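**科萨蒂亚林区山火蔓延至429公顷，两处村落居民撤离**

科萨蒂亚（Kosatia）林区的山火过火面积已扩大到429公顷，截至下午六时，火场西侧仍未形成完整的隔离带。林区消防指挥部说，目前没有人员伤亡报告，一座护林站的附属仓库和一段木栈道被烧毁。

起火点位于祖斯图拉（Zustura）河谷上方的松林边缘，最早的报警电话在凌晨四时前后打进值班室。当时河谷里风不大，火沿着地表的枯枝和落叶缓慢推进。上午十时以后，西北风加强，火头越过一条旧的运材路，进入坡度更陡的林段，地面队伍被迫后撤到第二道防线。

指挥部已下令撤离河谷北侧的两处村落，共172人登记离开，多数人投奔亲友，其余的住进法拉里（Falari）镇的临时安置点。安置点设在镇中学的体育馆，隔壁的教室改作登记处和休息室。

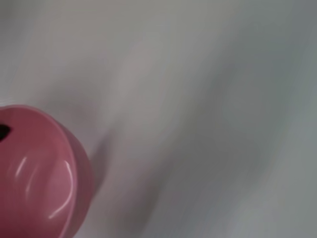 撤离令在上午十一时二十分发出，村民有不到一个小时收拾东西。通知要求每户只带证件、常用药、换洗衣物和手机充电器，大件家具和农机一律留下。不少人还是往车里多塞了些东西，一床被子，一袋土豆，或者一件粉红色、表面光亮的圆弧形小物件，都是顺手从屋里拿的。路口执勤人员没有逐车检查，只核对人数和车牌，放行后在门牌上贴黄色标签，表示屋内已无人。

北侧通往河谷的县道从中午起双向封闭，只允许消防、医疗和供水车辆通行。南侧道路仍然开放，但限速降低，能见度差的路段有人引导。指挥部请司机不要在路肩停车拍摄烟柱，下午已有水罐车因此被堵在弯道上，耽误了补水。

牲畜转移也在进行。北侧村落里养羊和养牛的农户不少，部分牲畜已用卡车运到镇外的集市场地，由兽医登记耳标。来不及装车的，农户按要求打开了圈门，把羊往河滩方向赶。河滩草矮，石头多，火不易烧过去。

**火势与风向**

指挥部下午的通报说，火场分成东西两段。东段较平缓，推土机已经沿着林缘开出隔离带，地面队伍正在清理带内残留的火点。西段坡陡，车辆上不去，只能靠人背水枪和手工具作业，配合空中洒水。

当天投入的直升机共3架，从巴拉尼（Bárány）水库取水，往返一趟要十几分钟。傍晚风向转为偏西后，烟压得很低，飞行员在谷口看不清电力线，有两个架次中途折返。夜间直升机停飞，地面队伍换班继续。

消防队员利拉·塞凯赖什（Lilla Szekeres）在换班点说，西段麻烦的是地下火。“表面浇灭了，树根底下还在烧，过一两个钟头又从几米外冒出来。只能一段一段地挖开，浇透，再用手背去试温度。”她所在的小组从早晨起一直在西段，下午才撤下来吃饭。

气象部门预计夜间气温下降，湿度略有回升，对控制火势有利，但次日午后西北风可能再度加强。指挥部打算趁夜里风小，把西段的隔离带向山脊方向延长，并在山脊背面预备一条备用线。如果火越过山脊，下一片受影响的将是祖斯图拉河上游的人工林，那里树龄小，种得密，一旦着火，推进会比现在更快。

起火原因还在调查。林区自上个月起禁止野外用火，河谷上方没有登记过的营地，起火前一晚也没有雷击记录。调查人员已经在起火点周围拉了警戒线，要等地面冷却后才能进入。指挥部请当晚在河谷一带徒步或开车经过的人主动联系值班室，提供时间和路线即可。

**安置点情况**

法拉里镇中学体育馆从中午开始接收撤离居民。馆内铺了行军床，按家庭分区，用布帘隔开。带幼儿的家庭和行动不便的老人安排在一层教室，那里离卫生间和医务点近。登记处要求每户留一个联系电话，离开安置点去亲友家过夜的也要登记，以免夜里点名时漏人。
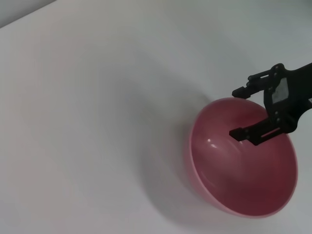
比安卡·维拉格（Bianka Virág）说，她家离林子边上只有几百米，出门时已经能闻到烟味，灰落在车顶上。她希望指挥部能每隔几个小时把火线位置说清楚一些，“哪怕是坏消息，也好过看着山那边的烟自己猜”。她还问到封路以后能不能由人陪同回去一趟，取老人的药。

镇政府对此答复说，取药可以由医务点统一处理。居民报出药名和剂量，由镇上药房先行配发，处方事后补办。慢性病药物当晚可以领取，需要冷藏的药品由医务点保管。陪同返家暂不安排，等西段隔离带合拢后再作考虑。

关于信息发布，镇政府决定在体育馆门口和镇广场各设一块告示板，每天早、中、晚更新火线地图，夜里如有变化随时加贴。告示板上同时列出封闭道路、开放的加油站以及供水时间。广播每逢整点播报一次，内容与告示板一致。

饮食由镇上的两家餐馆和学校食堂分担，晚饭是豆汤、面包和炖肉，另备无肉的一份。安置点暂时不缺衣物，登记处请大家不要再送旧衣服来，目前用得上的是瓶装水、婴儿尿布、成人口罩和插线板。送物资的车辆走学校后门，前门留给救护车。

宠物可以带进安置点，但要拴绳或装笼，集中放在体育馆后面的棚子里。傍晚时棚子里已经住进十几只狗，夜间有人轮流看守。 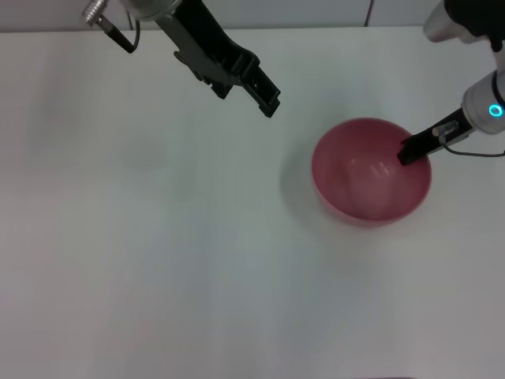

住在亲友家的撤离居民同样可以到安置点领取饭食和饮用水，凭登记时发的纸条即可，不另作审核。纸条遗失的，报门牌号补发。镇政府提醒，没有登记就自行离开的住户应尽快打电话报备，队员夜里挨户敲门确认，一户没有消息就要多花十几分钟。

学校方面，法拉里镇中学次日停课，体育馆和一层教室继续使用，复课时间另行通知。镇小学照常上课，但取消户外体育课，门窗保持关闭。从北侧村落来上学的孩子可以在小学借读，校车改从安置点发车，早晨七时四十分开出。

**空气与用水**

烟雾在傍晚沉入河谷，法拉里镇西半部能闻到明显的焦味。镇医务所建议老人、孕妇和有呼吸道疾病的人留在室内，外出戴贴合面部的口罩，普通布口罩挡不住细烟尘。下午有几人因咳嗽和眼睛刺痛就诊，处理后都已回家。

自来水目前可以正常饮用。取水口在起火点下游，水厂已经加密检测，并准备在雨后暂停取水，改用备用井。烧过的山坡遇到大雨，灰烬和泥土会一起冲进河里，水会变浑，需要几天才能恢复。自家打井的农户如果发现井水有异味或颜色变化，应先停用，把水样装进干净瓶子送到镇水务站。

巴拉尼水库因直升机取水，水面已对游船和垂钓关闭，岸边步道保留南段。水库水位足够支撑数日的取水，下游灌溉不受影响。

电力方面，北侧村落的线路在中午切断，以免倒伏的电线伤到地面队员。恢复供电前，电力公司要逐杆检查。居民返家后冰箱里的食物如果断电超过一天，应当丢弃，镇上会在村口放置垃圾箱统一收运。

移动信号在河谷北段时断时续，山脊上的一座基站由备用电池维持，预计能撑到次日上午。通信公司已经派出一辆应急车停在谷口，优先保障消防队的通话。 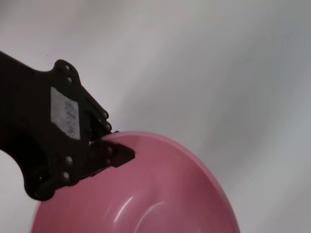 **返家与登记**

撤离令何时解除还没有时间表。指挥部说，至少要等西段隔离带合拢，并且连续两次夜间巡查没有发现复燃，才会允许居民分批返回。先回的是离火线较远的南村，北村要等电力和道路检查完毕。

房屋或农田受损的住户可以先在登记处填写简表，写明位置和受损情况，有照片的附上照片。简表不代替保险报案，投保的住户应自行联系保险公司，保留与火灾有关的票据，包括住宿、油费和临时饲料费用。未经指挥部同意，不要为了拍照取证进入封锁区。

林区内所有步道、营地和木柴采集点即时关闭，持有采集许可的人不必办理退款，许可期限自动顺延。野外用火的禁令扩大到林缘外的农田，焚烧秸秆和田埂杂草同样禁止，违者按县里的规定处罚。使用割草机、电焊和切割设备的，应避开中午到傍晚的时段，并在手边备好水或灭火器。

邻县已经派出一支地面队伍和两辆水罐车，预计后半夜到达，编入西段作业。队伍到达后会经过镇中心，镇政府请居民把停在主街两侧的车辆移到广场停车场。

指挥部下一次通报定在次日上午八时，火线地图届时一并更新。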